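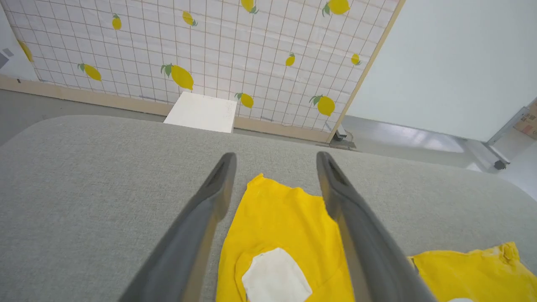

4.2 软面上的布：暂放、晾置还是收纳

家务研究里有一个很少被追问的前提：一块布摊开放着，就算“还没收”；叠起来放着，就算“收好了”。Kallow 编码表沿用了这个前提，把家用织物的状态分成摊开、折叠、成团三级，再把三级换算成整洁度得分。我们在重新编码 Flarno 的材料时，对这一换算越来越没有把握。本节讨论的就是其中最棘手的一类情形，即织物放在沙发、软凳、坐垫等带面料的家具表面上。

Flarno 材料共有 1,022 条织物记录，来自 13 户，每户跟踪 6 周。其中 466 条的承放面为软面，其余为桌面、架子、抽屉、椅背和地面。软面记录所占的份额比我们预想的大，而既有文献对它们的处理却相当草率：多数研究把软面一律归入“临时位置”，理由是坐具的本来用途是坐。这个理由听上去合情合理，却没有哪篇文献拿出过检验。一件坐具若长期无人去坐，上面常年放着布，它在这户人家的日常安排中究竟算坐具还是算架子，仅凭家具名称是回答不了的。

图 1 可以说明困难所在。浅灰色软面上有两块黄布，一块平铺，上缘不齐，略有皱褶，下部有一处白色的补片；右侧另一块则揉在一起，只露出一小角白色。按 Kallow 的三级划分，前者记“摊开”，后者记“成团”，两块布于是得到两个不同的分数。我们对这个结果有三点疑问。

第一，“摊开”被当成一种中间状态，这一点缺乏依据。平铺可以是折叠之前的准备，可以是洗后晾置，也可以是有人特意铺在那里用来垫东西或遮盖面料。三种解释对应的整理阶段完全不同，而在静止的影像里，它们的样子可以没有分别。布面的皱褶也帮不上多少忙：刚打开的布有皱，铺了很久、反复被压过的布也有皱。编码手册建议以“皱褶是否沿折线分布”来区分，我们试用后认为这条规则只对较硬挺的织物有意义，对软薄的布则近乎猜测。

第二，两块颜色相近的布被当作两个独立的观测，似乎也不妥。整理者面对的往往是一组东西。图中两块布都是黄色，都能看到白色部分，很容易让人觉得它们是一套，可是白色部分在右侧那块上只露出一点，形状不全，是否同样的补片无从断定。若认定成套，这里就只有一次“进行到一半”的整理；若认定无关，则有一次较整齐的放置和一次较随意的放置。两种认定会使该条记录的得分落在量表的不同位置。原编码表没有“成套与否”一栏，编码员只能各凭印象，而印象一旦进了表格，后来的读者便无法把它与观察区分开来。

第三，背景究竟应不应该影响判断，手册说法前后不一。手册前半部分要求编码员只看承放面和织物，后半部分却允许“参考房间的整体状况”。图 1 后方立着一块隔屏，白底布面上印有红褐色细格和带绿叶的黄柠檬，底部与右侧是木质边框，再往外是浅灰色地面。黄布与柠檬的颜色彼此呼应，试编时有编码员据此认为这一角落经过布置，黄布“像是配好的”，因此倾向于给较高的整洁分。我们不否认有人会按颜色布置房间，但从颜色相近推到有意搭配，再从有意搭配推到已经整理完毕，中间至少缺了两步。颜色相近也可能纯属巧合，黄色的布并不少见。

有鉴于此，我们没有沿用 Kallow 的换算，改用 Kekana 记录法的一个简化版本。Kekana 法的要点是把形态与阶段拆开：形态栏只写肉眼可见的情况，阶段栏在没有前后记录或住户说明时一律填“不明”。该方法曾被批评为过于保守，填“不明”的条目太多，会使后续统计难以进行。这个批评有一定道理，不过它所抱怨的其实是材料本身的贫乏，换一张更果断的表格并不能让材料变得丰富。我们宁可少几条可用的记录，也不愿拿编码员的猜测充数。

具体做法如下。形态栏保留摊开、折叠、成团三项，另加“部分遮挡”作为附注，凡织物边缘有一段看不见的，都须标注，且不得据露出部分推断全貌。承放面一栏不再写“临时”或“固定”，只写表面的材质类别与可见的形状，例如“织物面，前缘圆缓”。成套关系单列一栏，取值为“住户确认”“未确认”两种，外观相似不作为确认的依据。房间背景移到备注，不参与计分。图 1 照此编码，两块布分别为摊开和成团，右侧一块附注遮挡，成套关系未确认，阶段均为不明。这样一条记录读来确实乏味，但里面每一项都可以由另一位编码员对着影像复核。

需要承认的是，简化后的编码表仍有漏洞。“摊开”与“成团”之间没有清楚的界线，一块布平铺着而上缘皱起，该算哪一类，最终还是取决于编码员对“平”的容忍程度。我们曾考虑以铺展面积占布料总面积的比例划线，但总面积通常不可知，布料延伸到视野之外时尤其如此，这个想法只好放弃。目前的处理是以主体部分为准，边缘的皱起忽略不计。我们对此并不满意，也不认为增设一个“半摊开”的级别会有所改善，那只会把一条含混的界线变成两条。

另一个漏洞与洗衣设备有关。部分住户在一月的访谈里提到，洗衣机或烘干机的位置会改变布料出机之后先放到哪里，有一户还专门讲到家里那台 Beko 离客厅太远，布拿过来就顺手搁在最近的软面上。这类说法很有吸引力，它为软面上的布提供了一个现成的解释，也因此应当格外谨慎。住户说的是习惯，记录看的是某一刻的布，两者之间未必对得上。我们没有用访谈里的习惯去回填影像记录的阶段栏，只在住户明确指认某一条记录时才作修改。

至于软面是否应当整体归入“临时位置”，以现有材料尚不足以作出判断。如果要认真检验，至少需要同一表面在较长时间内的连续记录，并同时知道该家具有没有人坐、坐的时候布挪到了哪里。Flarno 的记录间隔不规则，坐具的使用情况也未登记，因此下文各表中，软面记录一律单独列出，不与桌面和架面合并计算。读者若将本文数据与采用 Kallow 换算的研究相比较，应先把软面一类剔除。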